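October
Nerea Collado and Severino Manzano

4. Washing behavior of the knitted samples

4.1 Yarns and fabric preparation

Three yarns were compared. The first, supplied by Herrero, was a worsted-spun merino. The second, from Brerness, was a woolen-spun lambswool of similar weight. The third was a merino and nylon blend sold to sock and cardigan makers under the name Vernis. All three were bought undyed in a single lot so that differences between dye baths would not affect the results.

Panels were knitted on the same flat-bed machine in plain jersey and in a half-cardigan rib. The rib was included after Mahmoudi pointed out, in comments on our first draft, that most button-front garments on sale are knitted in some form of rib and that jersey results do not carry over well. Each panel was cast on with 40 extra stitches at either side, which were left out of all measurements. Edges curl and felt faster than the body of the fabric, and earlier work that measured the full width probably overstated shrinkage for this reason.

Panels rested flat for two days before the first measurement. Marks were sewn in with cotton thread, since ink spread into the lambswool during a trial run.

4.2 Household setting

Laboratory wash tests use a standard machine, a standard detergent and a standard load. People who own one or two good sweaters do not wash them that way. In interviews, owners described washing by hand in a sink or basin, drying on a towel over whatever flat surface was free, and storing the garment folded in a drawer or over a chair. Several dried their knitwear in the kitchen, where it shared the room with cooking steam and smells. We therefore ran a second set of washes under home conditions, by hand, with the detergent each household normally used.

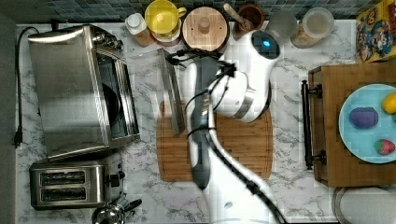

Figure 3. Marble kitchen countertop with mosaic tile backsplash, containers and a robot arm.

Participants were given a printed sheet with the water temperature and soaking time, and were otherwise left to do as they usually did. Bermúdez collected the panels after every second wash and returned them the same week. Two households dropped out early and their panels are not included in the tables.

4.3 Shrinkage and surface change

Shrinkage in length was greatest in the lambswool jersey and least in the Vernis rib. For all three yarns the largest change came in the first wash, and little further change was seen after the fourth. Width behaved differently. The rib panels became wider before they became narrower, which we put down to the ribs relaxing once the knitting tension was released.

Pilling was graded by eye against a set of reference photographs. Kashyap and Collado graded separately and then compared notes. They disagreed on 14 panels, nearly all of them lambswool, where a soft halo of fiber is hard to tell apart from early pilling. Those panels were graded a third time by Manzano and his grade was used.

The abrasion test was stopped at 500 rubs. By that point the lambswool had thinned visibly at the center of the disc, while the merino showed pills but no loss of cover. The blend pilled later than either, but its pills held on firmly and could not be brushed off. Owners may see this as worse wear even though the fabric underneath is sound.

4.4 Effect of finishing

Half of the merino panels were given the Deresano shrink-resist finish before testing. Treated panels kept their length better in both the laboratory and the household washes. They also felt slightly drier in the hand, a difference noted by both graders without being told which panels had been treated. We did not measure this.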